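Hirstead Tenants' Association
Minutes of the October meeting, 7:00 p.m., ground floor lounge

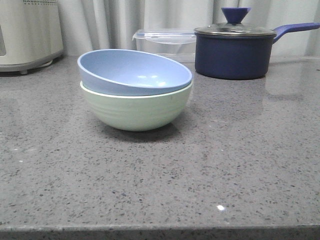
Present: Afroza Bandara (chair), Hammad Khokhar, Venla Hirvonen, Sang Tôn (minutes)
Apologies: Wajid Mirani

1. Previous minutes
Approved with one correction. The laundry room closes at 10 p.m., not 9.

2. Bike storage
Hammad had two quotes for racks in the side yard. Pimau wants $1,000 for a double row, fitted. Rind wants $475 for a single row, and we would have to arrange the concrete work ourselves. Venla asked if the single row would block the gate to the trash area. Hammad will measure it. Decision held over to next meeting.

3. Heating
Radiators on the third floor are still cold in the mornings. Afroza has written to the landlord twice and got a reply to the second letter only. It says an engineer will bleed the system before the end of the month. Residents on that floor should report problems in writing and keep a copy.

4. Shared kitchen
Venla asked that people label food left in the fridge. Unlabeled items will be thrown out on the first of each month. The drain is slow again. Sang to call the plumber.

5. Money
Balance stands at $295 after paying for the hallway bulbs. Wajid sent a note asking that receipts go under his door and not in the mailbox. Agreed.

6. Other business
Parcels for the Vavement side of the building are still being left in our lobby. Afroza will speak to the delivery company.

Hammad asked for a later start in winter. Two in favor, two against. Start time stays at 7:00.

Meeting closed 8:20 p.m.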